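January 31, 2020
Notebook, Jitel build: tilt steering and frame pacing

Picked up the tilt steering again on the Drerkmont track. The complaint from the last playtest was that the kart drifts left on a straight with the phone held level. Logged raw accelerometer values for one full lap. The zero offset is captured at the title screen, and players pick the phone up after that. Moved the capture to the countdown. Drift is gone on the older test phone. Not yet checked on the tablet.

Dead zone is now 2 degrees, down from 4. At 4 the hairpin after the bridge feels late. Low-pass filter left alone for now.
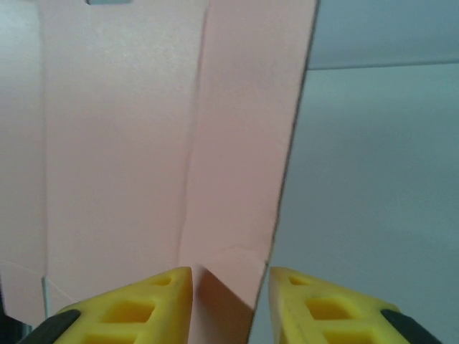
Frame pacing is the other open item. Lap replay on Riihimäki stutters at frame 598 every time, same spot, with sound on or off. The profiler shows a texture upload on the main thread when the snowbank tiles come in. Preloading them at the start line costs 50 ms on the loading screen, which is acceptable. Change is in the branch, not merged.

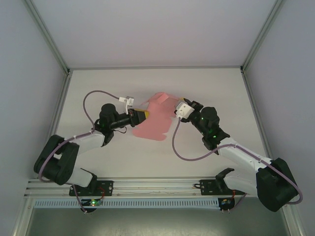
Cloth on the finish banner still looks wrong. The solver treats it as a stiff sheet and it swings like a door. What I want is closer to the pink cloth between the two arms: one part lying flat, the opposite corner bunched up, a raised crease along the upper edge. Bend stiffness has to come down a lot before the mesh will hold a fold like that. Try a coarser grid first, the banner is on screen for a very short time.

To do: tablet check, merge the preload, rerun the replay with the ghost kart enabled. Ask Keltinton whether their controller build reads the same offset.

Recent entries
Jitel: ghost kart desync
Riihimäki: snow tile atlas
Drerkmont: hairpin camera
Keltinton controller notes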